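オレンジ色の球を、しまう

机の上のものの話を書かせてもらうようになって、いちばん反響が大きかったのがペンでもノートでもなく「球」の回だった、というのは我ながらどうかと思う。でも届いたお便りを読んでいると、みなさん本当に家のどこかで球を転がしているんですね。卓球の球、スーパーボール、猫のおもちゃの鈴入りのやつ、何に使うのかもう思い出せない木の玉。で、みなさん口をそろえて「しまう場所がない」とおっしゃる。わかります。うちもそうです。

というわけで今回は、球のしまい方だけで丸々一本いきます。編集部には「本当に球だけで?」と二度聞かれました。球だけです。

そもそも私が球に悩むようになったのは、引っ越した部屋に卓球台が置けなかったからだ。置けないのに、球だけは捨てられなかった。前の家の近くにプリキエールという小さな卓球場があって(看板はPlikierとアルファベットで、最初は美容室だと思っていた)、そこに通っていたころに買った球が、布袋に入ったまま一緒に越してきてしまったのである。台はない。ラケットはある。球もある。そうすると人間、食卓でやり始めるんですよ。ネットの代わりに文庫本を並べて、ラリーというよりは突っつき合い。これがまた、妙に楽しい!

ところが食卓卓球には大きな問題があって、球が落ちる。落ちた球は必ず冷蔵庫の下に行く。冷蔵庫の下から定規でかき出すと、ほこりと一緒に輪ゴムと、いつかのポン酢のふたが出てくる。そんなことを繰り返しているうちに、私の関心はだんだんラリーのほうから、球をどうやって一か所にとどめておくかのほうへ移っていった。

最初に試したのは、木の菓子鉢だった。見た目はいい。とてもいい。白い食卓に木の鉢、そこにオレンジの球がころんと入っているのは、ちょっとした冬の果物みたいで、来た人はたいてい一度はみかんと間違える。ただ、鉢は浅い。通りがかりに腕が当たると、球は縁を軽々と越えて出ていく。次が籐のかご。こちらは深さがあって安心なのだけれど、暗い。上からのぞき込まないと、入っているのかいないのかわからない。わからないとどうなるかというと、もうないと思って新しいのを買ってしまう。うちの球が増えた理由の半分はこのかごにあると思っている。

そのあと靴下に入れた時期もあるが、そこは飛ばします。

転機になったのは、文具店の展示会で見かけたアクリルの箱だった。ヘルンスカ(Hernska)という棚の名前で並んでいた、ふたのない透明な箱。長い辺のある横長の形で、端のほうに手をかける穴があいている。持ち上げてみて、あ、これだと思った。深さがあるのに中が見える。鉢とかごのいいところだけを持ってきたような箱ではないか。

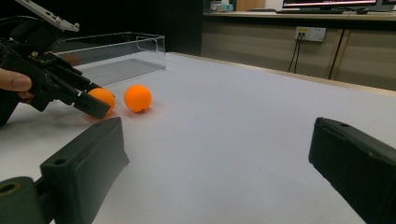
透明な箱というのは、店で見るのと家に置くのとではずいぶん印象が違う。店では周りが明るいから、ただのつるんとした入れ物に見える。ところが家で、奥の部屋の明かりを消して、食卓のほうだけに光がある夜なんかに見ると、縁だけが細く光って、箱そのものは消えかける。向こう側が透けて、机の白がそのまま続いていくのだ。収納用品というものは、置いたぶんだけ部屋が狭く見えるのが常なのに、これは置いてもほとんど狭くならない。六畳に毛の生えたような食堂で暮らす身としては、拝みたくなる。

そして、オレンジ色がきれい。卓球の球は白かオレンジかで迷うところだが、白い机で使うならオレンジをおすすめしたい。白い机に白い球を置くと、影でしか居場所がわからない。一度それで、球の上にそっと急須を置きかけたことがある。オレンジなら部屋の反対側からでも見つかるし、つやのない球だと光り方がやわらかくて、箱のつやつやした感じと並べたときに、お互いの質感がちゃんと立つ。こういうのは並べてみないとわからないもので、私は一晩、箱の手前に出したり中に入れたりして眺めていた。お茶は冷めた。

球をつまむ、という動作についても少し書いておきたい。

卓球の球は軽い。そして丸い。当たり前のことを書いているようだけれど、この二つがそろうと、雑につまもうとした指から逃げるのである。上から押さえると横へ滑り、横からつつくと転がっていく。子どものころ、お箸で豆をつまむ競争をさせられた方はあの感じを思い出してほしい。豆のほうがまだ重さがあって言うことを聞く。球の場合、コツは両側から同時に、急がず寄せること。片側の指先をまず球に軽く添えて、止まったのを見てから、もう片方を迎えにいく。これだけで冷蔵庫の下行きがだいぶ減った。

箱に入れるときは、放らない。これは声を大にして言いたい。アクリルの底に卓球の球を放ると、カン、カカカ、と跳ねて、ふたのない箱だから普通に出てくる。底の近くまで手を下ろして、そっと離す。夜中にやっても家族が起きない、という実利もある。どうしても放りたい人は(気持ちはわかる、私も放りたい)、底にフェルトを一枚敷くといい。私は手芸用の薄いのを切って敷いてみた。音はコトンに変わって、跳ね方もおとなしくなる。ただ、敷くと透明のよさが底の面だけ消えてしまうので、今は外してある。ここは好みが分かれるところ。

さて、箱にも弱点はある。まず、ほこり。透明ということは、ほこりも見えるということで、三日もさぼると底の四隅がうっすら白い。乾いた布でごしごし拭くと細かい傷がつくから、私は水で湿らせたやわらかい布で先にほこりを取って、それから別の布で水気を押さえるようにしている。眼鏡を拭くときの手つきに近い。アルコールの入った掃除シートは、アクリルが白く曇ることがあるのでやめたほうがいい。これは別のアクリル製品(大事にしていたペン立て)で痛い目を見て覚えた。

それから指紋。手をかける穴があるのだから穴を持てばいいのに、人はなぜか壁面をわしづかみにする。私もする。もうこれは、来客の前に拭くと割り切りました。穴を使って片手で運ぶときは箱が傾いて、球が低いほうへざあっと寄るので、反対側の下に手を添えてあげると安心だ。

置き場所の話もしておこう。うちには窓側の壁に沿って長い木のカウンターがあり、扉つきの棚がその下に並んでいる。最初はそこに箱をしまい込んでいた。扉を閉めればすっきりするし、ほこりもつかない。完璧である。そして完璧にしまった結果、ひと月のあいだ誰も球に触らなかった。食卓卓球は自然消滅、文庫本は本棚に帰り、私の肩はこった。物というのは、しまうと使わなくなるのだなあ。今は食卓の奥のほうに出しっぱなしにしてある。食事のときだけカウンターに避けて、食べ終わったら戻す。手間といえば手間だけれど、戻したついでに一球つまみ出して、なんとなく転がしたりするから、肩には前よりいいはずだ。

お便りの中に、球を色別に分けたいのだが仕切りはどうすれば、というご相談もあった。細長い箱なら、厚紙を箱の幅に合わせて切って立てるのが早い。ただ、球が寄りかかると倒れるので、L字に折って底に足をつくってやること。もう少しちゃんとしたものが欲しい方は、コンダック(Condach)の仕切り板が、はさむだけで立つので具合がいい。一枚228円。私は2枚買って、1枚は早々にブックエンドとして引き抜かれていった。道具の出世である。

同じご相談への答えをもうひとつ。分けない、という手もあります。白とオレンジと、どこかでもらったロゴ入りの黄色が混ざっている箱は、それはそれで楽しげなので、几帳面な方ほど一度試してみてほしい。

球のほうは、オラニヤン(Olaniyan)という輸入雑貨の店でばら売りのものを一球157円で買い足している。試合に出るわけではないから、練習用で十分。選ぶときは机の上でくるっと回して、ふらつかないものを、などと通ぶって書きたいところだが、店の人に見られながら球を回す勇気がなくて、いつも色だけで決めている。家で回したら一球だけひどくふらつくのがいて、それがかえってかわいい。食卓卓球ではこいつが当たると勝負がもつれる。

最後に、いちばん多かったご質問。箱いっぱいに球を入れたほうがきれいですか、それとも少ないほうが? 私は断然、少ない派です。大きめの箱に球がほんの少し、というあのすかすかした感じがいい。箱を傾けるとゆっくり転がって、向こうの壁に当たって、こつんと止まる。ぎゅうぎゅうに詰めると見た目はにぎやかだけれど、これができない。締め切り前の夜など、原稿より長い時間これをやっている。あふれたぶんは例の布袋に戻して、カウンターの下の棚へ。くたびれた球が出たら、袋から次のを連れてくる。

次回は読者の方からのリクエストで、輪ゴムをやります。冷蔵庫の下から出てきたぶんも含めて、ただいま全部机に並べているところです。

今回の掲載品
仕切り板(Condach) 228円
練習用の球・オレンジ、ばら売り(Olaniyan) 157円
底敷き用フェルト、手芸店の切り売り 802円(長めに買いすぎました)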